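This website uses cookies to remember your reading preferences. By continuing you accept our cookie policy. Accept | Manage

The Second Planner

A short story

The planner refused again at half past four, and Freya Tindall wrote the number in her notebook. It was refusal 130. She did not need to write it, for the log kept its own count, but she had begun with the pencil in October and she did not like to leave a column unfinished.

"What does it say?" asked Malcolm Hollis from the other desk.

"No feasible grasp."

"For the spoon?"

"For the spoon."

He made the small noise that he always made, like a man who finds the milk is finished. Outside it was already getting dark over Brerkness harbour, and the ferry had put on its lights. The laboratory was on the upper floor of the old net store. In winter the heating came on at six in the morning and went off at three, and after that they worked in coats.

The planner was called Tapley. It was the second one. The first had been called Skotley, and Skotley had never refused anything. If you asked Skotley for a spoon, it went to the spoon, and if the spoon was not where the camera believed, it went there all the same, and closed its fingers on the air with great confidence. Malcolm had written Skotley in one summer when he was younger. He spoke of it as people speak of a dog they had on the farm.

Tapley was Freya's. She had written it slowly, over two years, in a language that was not her mother's, with comments in a mixture of both. Before each movement it made 200 small guesses about where the object could be, and it tried the grasp against every one of them. If too many guesses failed, it stopped and told you so. She had thought this was honest behaviour. The people at Ferkedov, who paid for the laboratory, had another word for it.

She opened the view from the wrist once more and leaned close to the monitor.
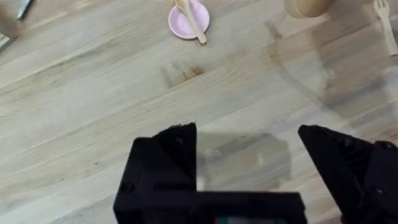

Wrist view at refusal 130.

"It can see the spoon," said Malcolm, who had come to stand behind her with his tea. "I can see the spoon. My grandmother could see the spoon."

"It sees it. It isn't sure what it sees."

She put the overlay on. The guesses appeared as thin green lines, and they did not lie together as they should. Most of them lay along the handle. But a good part had slipped off the spoon and gone out across the table, on the same slant as the grain, as if there were other spoons sleeping in the boards.

"Pale wood on pale wood," she said. "It finds the edge of the handle, and then it finds the edge of a plank, and it can't choose."

"Then paint the spoon."

"The customer will not paint the spoon."

"Then buy a tablecloth." He drank. "Skotley would have gone for it."

"Skotley would have gone for the plank."

He laughed at that, which she had not expected, and then he pulled over the chair with the bad wheel and sat down. For some time neither of them spoke. She moved the slider for the edge threshold up, and the false spoons grew fewer, and so did the true one. She moved it down and they all came back. It was a thing she had done so many times that her hand knew the distance.

"When I came to this country," said Freya, "I could read everything. But on the telephone I understood nothing. The bank would ring and ask me something, and I would hear three possible questions. So I said no. To all of it. I said no thank you to my own bank card."

"You didn't."

"They had to send it again."

Malcolm turned his cup on his knee. "And what did you do? In the end?"

"I asked them to repeat."

She heard herself say it. She looked at the green lines, and then at the joint angles in their little table at the side of the window, which had not changed since the refusal. Tapley had made its guesses from here. It had tried them all from here. When it could not decide, it stayed where it was, with its fingers open, and reported.

"It never moves its head," she said.

"It hasn't got a head."

"The wrist. The camera is in the wrist. If the wrist goes a little to the side, the handle moves against the planks. The handle is higher than the table. Only a little, but it is higher. The grain can't do that."

Malcolm put down his cup on top of her notebook, where it left a ring through the October figures. "How much to the side?"

"Three centimetres. Perhaps less."

"And it does that every time?"

"No, only when it would say no."

She wrote it in the place where the refusal was. It was not long. There was already a function that could choose a safe pose near the present one, because she had needed it for the calibration and had never taken it out. She called it, waited for the arm to settle, took a second picture, and carried the guesses over from the first to be weighed again. She limited it to one repeat, then thought of the bank, and made it two. Malcolm read over her shoulder and found a missing sign in the transform, and she was grateful and did not tell him.

At ten past six they ran it. The arm gave its usual click at the shoulder. It stood over the table as before, and in the log the line came up, too few agreeing, and then, where for months there had been the word REFUSED, there was a new word that she had typed herself, with a spelling mistake in it.

The wrist went to the left. It was such a small movement that the tea in Malcolm's cup showed no sign of it.

On the monitor the lines on the planks went out. They did not all go together. They went in groups, some near the plate and some far over by the fork, and then a last stubborn one which lay exactly in a seam. The lines on the handle stayed and drew closer, until it was hard to say how many they were.

"Well, go on, then," said Malcolm, quite softly, to the machine.

Freya kept her hand over the stop button, as the rule was. With the other hand she was looking for the pencil.

Posted 2019-03-06

14 shares | 2 comments

Get new stories by email. Enter your address to join our newsletter.

Contact | Submissions | Copyright remains with the authors | Back to top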